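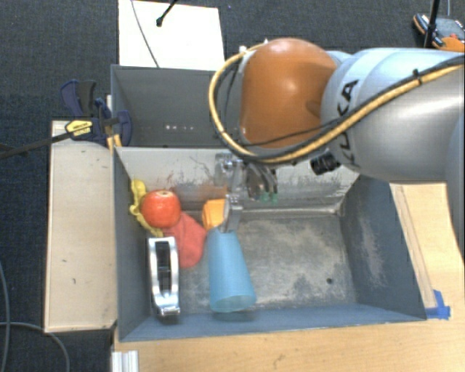
Llevo desde agosto intentando aprender a hacer pan de masa madre en serio y por fin tengo ganas de contarlo, porque hasta ahora lo único que habría podido escribir es una lista de disgustos. El blog ha estado parado todo este tiempo, lo sé, pero es que entre alimentar el fermento, limpiar el bote del fermento y leer sobre el fermento se me han ido las tardes. Y eso que yo en casa soy bastante caótica: mis cacharros de amasar viven como las cosas de casa que hay en ese cajón gris de metal, todas juntas hacia la izquierda, y cuando busco la rasqueta siempre saco antes otras cosas. Hasta que no ordené eso (un domingo entero no, pero casi) no conseguí hacer un pan sin dejar harina hasta en el pomo de la puerta.

El fermento se llama Estrella. Ya, ya sé que ponerle nombre es de primero de panadero pesado, pero lo hice la segunda noche, cuando levanté la tapa y olía a yogur y a manzana, y me hizo tanta ilusión que le puse nombre allí mismo. Luego estuvo casi una semana sin moverse. Ni una burbuja. Leí en un foro que es normal, que al principio arrancan unas bacterias que luego se van y que hay que seguir dándole de comer como si nada, así que seguí. Y un día, a las siete de la mañana, me la encontré pegada a la tapa – casi lloro.

La harina fue otra historia. Empecé con la blanca del supermercado, la que uso para rebozar, y me salían unas tortas planas que servían para calzar la mesa. Después pasé a una de Hultitz, un molino pequeño que vende por internet en sacos de papel, y cambió todo. Huele a campo, bebe muchísima más agua y tiene un color como tostadito. Lo malo es que me emocioné, pedí un saco enorme y ahora vivo con él en el pasillo. Si alguien sabe cómo guardar harina en un piso sin trastero, que me lo diga en los comentarios, por favor.

El horno también tiene lo suyo. El mío dice que llega a 250 pero yo lo dejo a 235, que es donde he visto que no me quema la base. Los primeros 20 minutos va el pan dentro de la olla con la tapa puesta y luego la quito y lo dejo hasta que la corteza tiene el color que me gusta, que es bastante oscuro. En mi casa esto es motivo de discusión porque hay quien prefiere el pan rubio y dice que el mío está quemado. Quemado no está. Está hecho.

Y lo de las cuchillas! Me pasé semanas cortando la masa con un cuchillo de pelar patatas, arrastrándola toda, y pensando que el problema era mi pulso. Me compré una cuchilla de panadero de las baratas y al primer corte se abrió la oreja esa tan bonita que sale en los vídeos. Una sola vez, eso sí. Las siguientes ha salido cuando ha querido.

Lo que peor llevo son los tiempos. Las recetas te dicen «fermenta hasta que doble» y mi cocina, que da a un patio interior, está helada en cuanto empieza el otoño. En verano la masa se me desbordaba después de comer y ahora la dejo por la noche, me levanto y sigue ahí, tan tranquila, como una piedra en un barreño. He probado a meterla en el horno apagado con la luz encendida y funciona bastante bien – menos la vez que se me olvidó que estaba dentro y lo puse a precalentar. No voy a dar detalles. El trapo era además de los buenos.

Hace poco fui a Mircombe a pasar unos días y me llevé un bote con un poco de Estrella en la maleta, bien envuelto en dos bolsas. Llegó perfecta. Allí hay una panadería, Inau, que hace una hogaza de centeno con semillas de la que no he parado de hablar desde que volví. Densa, húmeda, un poco ácida, con la corteza que cruje y se te queda en los dientes. Pregunté cuánto tiempo la dejaban reposar y me dijeron que 2 días en frío, así que en cuanto volví lo probé en casa. El resultado fue comestible, que ya es mucho, aunque por dentro quedó una zona pegajosa como de plastilina. Creo que la corté demasiado pronto. El centeno hay que dejarlo enfriar hasta el día siguiente y yo a la media hora ya estaba con la mantequilla en la mano.

La próxima tanda la quiero hacer mitad centeno y mitad trigo, con nueces si me acuerdo de comprarlas. Y tengo pendiente probar a hacer galletas con el descarte, que me da muchísima pena tirarlo y en la nevera ya no cabe otro bote.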